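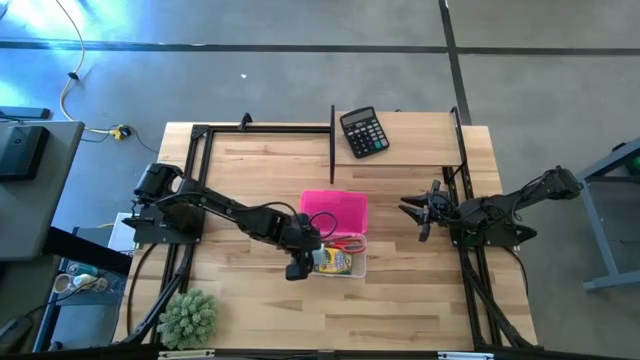 Page last updated: 2022-06-12

Search newsroom Enter keyword Go

Trutik publishes bench rules for two-arm tabletop robot cells

Wirstead: Trutik today released its Bench Rules for Two-Arm Tabletop Cells, a set of working rules for labs and small shops that run pairs of lightweight robot arms on a shared table. The rules cover how a cell is laid out, how cables are run, what may be placed on the table, who may stand near it, and what has to be written down at the end of a session. They are free to download and may be copied or changed without asking.

The document was written at Trutik's Wirstead site together with Sestent, which builds frames and mounts for tabletop arms, and Dawber, which trains operators. It replaces the short notice that Trutik had posted at its own benches. That notice had 20 lines and did not deal with two arms working on the same object.

"We had rules for one arm and we were using two," said Tuấn Hà, who leads bench operations at Trutik and edited the document. "Most of the questions people brought to me were about the space between the arms. Who moves first, where the cable goes, what happens when both grippers want the same box. Those questions now have written answers."

What the rules cover

The rules apply to fixed cells in which two arms are mounted on one frame and handle household or office items. School supplies, kitchen items, small boxes and hand tools are all within scope. Mobile bases, full-size industrial arms and any work with blades longer than a pair of office scissors are out of scope. The rules do not replace national or local safety law, the arm maker's manual, or a site's own risk assessment. Where any of these is stricter, the stricter one applies.

There are 50 rules in all. Each is marked either "must" or "should." A site that skips a "should" rule is asked to note the reason in its bench log. A site that skips a "must" rule may not say that it follows the document.

The first part deals with the frame and the table. Arms must be fixed to the frame and never to the tabletop alone. Bolts on the arm mounts must be checked by hand before the first session of the day. Each site must mark out the area that both arms can reach and treat it as shared space, with one arm given priority for each task. The operator says out loud when priority changes.
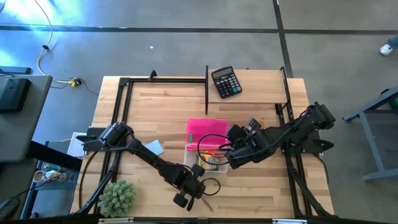
Cables take up more of the document than the authors first planned. A cable that runs along an arm must have enough slack for the full reach of every joint, and that slack must be checked at the far end of the reach with the arm moved slowly. Cables should be held at the wrist and the elbow. Where a loop is left at the wrist, the operator must watch it whenever the gripper goes near an open container or a raised lid. If a cable touches an object in a way that could move it, the operator pauses, clears it, and logs the pause.

Floor cables are treated separately. Power leads should be routed away from the side where the operator stands. Connectors on the floor must be in a place where they can be reached without leaning over the table.

Objects on the table

The rules divide objects into two groups. Task objects are the ones the arms are meant to handle. Standing objects are the ones that stay on the table for the whole session, such as a plant or a calculator. Standing objects are allowed. Many sites want their tables to resemble an ordinary desk, and Trutik's own benches do. Both groups must be listed on the task sheet before the session starts, and a standing object that gets moved by an arm must be noted.

Scissors are permitted as task objects under certain conditions. They must be blunt-tipped or of the ordinary office kind. They must be closed when they are set down by hand, and no person may reach into the shared space while a gripper is holding them. Pencils and other thin objects may be used freely, but an arm must not carry one toward a person.

Containers with hinged or lift-off lids get a page of their own. The task sheet has to say whether the lid starts open or closed and which arm is to hold it. The document advises against pressing a lid shut with both grippers at once unless the force limit on each arm has been lowered first. Sites should look over plastic boxes for cracks at the start of the day and take a cracked one out of use.

People near the cell

One operator is in charge of a cell at any time. That person must be able to reach the stop control without taking a step. Anyone else may watch from outside the frame. Hands stay outside the frame while the arms are powered, except during a reset, and a reset begins only after the operator has said "hold" and had an answer.

Handheld controllers were the subject of the longest discussion between the three organizations. The final text says that a controller must be put down in its marked place before its user turns away from the cell. It also says that a controller for one cell must not be carried into the working area of another. Sites that run several rigs in one room should label each controller to match its cell.

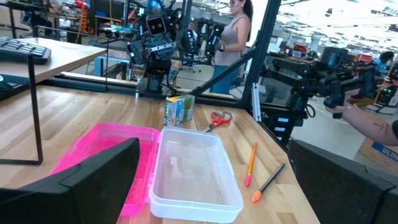
Shared rooms bring other problems as well. Benches for repair work should be kept apart from running cells by a clear walkway, and parts boxes should not be stored where someone picking them up would have to reach across a frame. When a second robot is working nearby, the two operators must agree before the session on which one moves through the space between them.

Record keeping

Every session gets a log entry. The entry gives the cell, the operator, the task sheet used, the number of pauses and the reason for each. Stops are recorded separately from pauses. The document includes a one-page form, but sites may use their own as long as the same items are on it.

Before release, the draft was used at the Wirstead site for 164 logged sessions. Operators marked any rule they found unclear or could not follow in practice. Three rules were dropped after this. One of them had required gloves during resets, which operators said made small objects harder to place. Several others were reworded, mostly in the part on cables.

"The log is the part people complain about, and I understand that," Hà said. "It takes a few minutes when you would like to go home. But the cable rules came out of the logs. We would not have written them the way we did without those entries."

Availability and next steps

The Bench Rules are available now from the Trutik newsroom as a printable file, along with the log form and a blank task sheet. Dawber will offer a half-day course for operators beginning in August. The course is not required in order to use the rules. Sestent will include a printed copy with each two-arm frame it ships.

Trutik will accept comments on the text by email and plans to issue a revised version when enough have come in. Comments should give the rule number and say what kind of cell the sender is running.

About Trutik

Trutik develops and tests tabletop robot systems for everyday handling tasks. It operates a shared bench space in Wirstead.

Media contact: Trutik Newsroom, Wirstead | © 2022 Trutik. All rights reserved. | Back to top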